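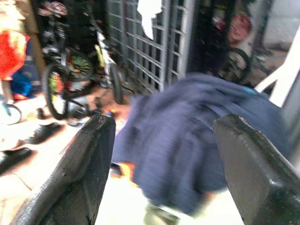
Wash Less, Wear Longer
Speaker notes, Jincombe library talk, 25/03/2021

Opening (keep it short, people are still finding seats)

Hi everyone, thanks for coming. I spent 11 years behind the counter at a dry cleaner's in Lomlow, and I've ruined more of my own sweaters than any customer ever brought in. So please take tonight as advice from somebody who has made the mistakes already!

Ask for a show of hands: who washed something this week that was only dirty because it had been on the floor? Wait for the laugh. Put my own hand up.

What I want to talk about is how much of the wear on our clothes comes from the washing machine and the dryer. We blame the kids, we blame cheap stores (and sure, some of it is cheap), but go home and look in your lint trap. All that fluff used to be your towels and T-shirts.

The closet diary

Tell the story of my diary. Last November I started writing down every single thing that went into our wash, with a note on why. My husband thought I'd lost it. By the end I had 298 entries, and for nearly 60 of them the reason I'd written was just "was in the basket." A sweatshirt worn for one evening. A pillowcase from the spare room, where no guest had slept. My daughter's clean pajamas, which she had carried down with the dirty ones because she was carrying everything else.

Pass the diary around here if the group is small. Warn them about the coffee stain.

Then the rules we ended up with at our house. Underwear, socks and gym things go in after one wear, no debate. Jeans go in when they look or smell like they should. Sweaters get aired over the back of a chair overnight and go back in the drawer. Everything else gets a sniff. Yes, I sniff my clothes in front of an audience now, this is my life.

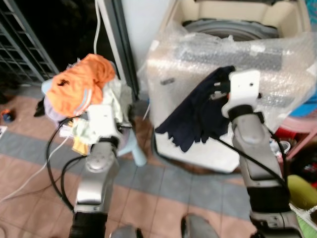
Sorting was the next thing I changed, and I went at it all wrong. I used to sort by color and stop there. Dark jeans in with dark knits, because they're both dark, right? But denim is rough, and zippers are worse, and a soft knit tumbling next to all that for an hour comes out fuzzy. Now I sort by weight first and color second. Heavy with heavy, light with light. If I only have a few light things I let them sit until there's a proper load.

Inside out for anything with a print. Zip the zippers, close the hooks, leave the shirt buttons open (buttoned shirts pull at the buttonholes). Slow down here, people like to write this part down.

Hold up the two black T-shirts. Same store, bought together. One was washed warm and tumble dried, the other cold and hung on a rack. Don't say which is which, let them tell me. They always get it.

Detergent

Everybody uses too much, me included. The cap on the bottle is huge and it's very easy to fill it up to the top. Read the lines inside the cap, and start with the lowest one for a normal load. If your towels feel stiff or kind of waxy, run them once with no detergent at all and see if the water foams up. Mine foamed like a bubble bath.

Skip fabric softener on towels and sportswear. Somebody will ask about vinegar. I say I don't use it in the machine because my repair guy, Eetu Kiiskinen, talked me out of it on account of the rubber seals, and I'd rather not argue with the person who has his arm in my washer.

Stains, quickly

Blot, don't scrub. Cold water for blood and egg. Dish soap for grease, left on for a bit before the wash. Check the spot before the dryer, every time - heat sets it and then you own it forever.

My friend Orvokki Valtonen lost a cream wool coat to one drop of salad dressing and a very hot iron. She gave me permission to tell this, and she wants it known that the coat was on sale.
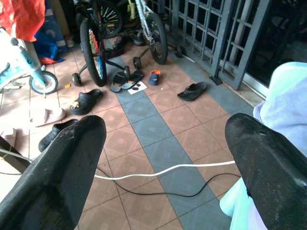 Mending

I only do three repairs and I do them badly. Buttons, hems, and small holes in knits. A bad repair this week beats a good one you never get to, and the hole won't be growing in the meantime. Keep a needle already threaded with black and another with white somewhere near the laundry, and you'll use them.

For anything harder, mention Selvaraj Kumarasinghe's alterations place on the corner by the post office. He takes in zippers and linings, and he'll tell you if a thing isn't worth fixing.

Questions

Likely ones: wool in the machine (yes, if the label allows it, on the wool cycle, in a mesh bag), how often to wash sheets (I say weekly, my mother says I'm a slob), and whether to buy a new machine. I have no idea about machines, send them to Eetu.

Handouts are by the door. Bring the T-shirts home this time.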